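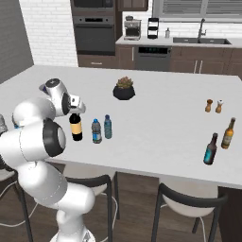
The Week the Bottles Kept Falling: A Gallery from the Villanueva Kitchen

Home Projects Galleries Workshop Notes Contact

Print this page | E-mail this page

Those of you who follow the Flullden project from afar have been asking for pictures of the kitchen for ages, and I kept promising them and then finding something else that needed doing first. Well, June gave us plenty to talk about, so please pull up a chair and have a look around! Villanueva is our simulated kitchen, the one we use for practice before anything gets tried on the real arm at the Wernenton shop, and I have grown fonder of it than a person probably should of a room with no roof to leak and no floor to sweep.

For anybody new, the short version of our trouble goes like this. We had set up 587 practice runs in which the arm picks up a bottle from the island, carries it across and sets it down again. When we sat down with the results, 89 of them had ended with a dropped bottle. We had been expecting a handful, maybe (there are always a few), and certainly nothing that would spoil everybody's lunch.

Closing on the neck

The opening picture has the arm with its fingers around the neck of the dark bottle, the one with the tan label. We like a neck grip because it leaves the neighbors alone, and you can see there's a plastic water bottle standing right beside it. It is a touchy sort of hold, though, and it was where we did most of our worrying that month. I'm also partial to the little potted succulent in the middle of the island, and I'll admit I checked on it in every single replay.

From down by the gripper

The wine bottle looks to be lying on its side, pointing away at a slant, while the two water bottles stand up straight. I must have stared at views like this one for a whole afternoon, coffee going cold, trying to work out what the arm "thought" it was doing. A bottle in that position is a hard case for us even on a good day, as the fingers have to come at it from quite another angle.
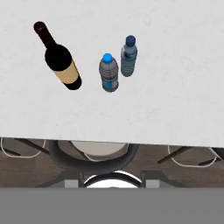
What we found in the Terkeck settings

Terkeck is the part of our software that decides how hard the fingers squeeze and when they may let go. It waits for a signal that the bottle has touched down. Somewhere back in the spring we had shortened that wait, and a good bump partway through a carry was enough to fool it into thinking the trip was over, so it opened the fingers in midair. On the screen that costs you nothing but pride. On the real arm, with real glass and somebody standing close by, it would be a different story, and so we put the real arm on hold for 14 days and left it switched off while we sorted things out.

The fix itself was small. The gripper now has to get the touchdown signal and also be at the right height before it may open, and if the two don't agree it holds on and stops. We went back through 30 of the worst runs with the new rule and watched them one at a time, which made for a very long evening and a great deal of popcorn.

Over the island
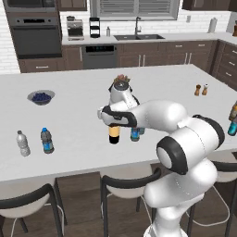

Words and gallery by Dwayne Pruitt
Posted 2025-08-16

Another bottle in the grip, one with a pale yellow label, and the forearm stretched out long over the countertop with two smaller blue-labeled bottles near it. Reaches like this one are where a bump is likeliest, so we now slow the arm down whenever it passes over other things. There's a bowl of blueberries over on the left, too, and I'm told we will be picking up bowls next. I have asked for plenty of time to get ready for that.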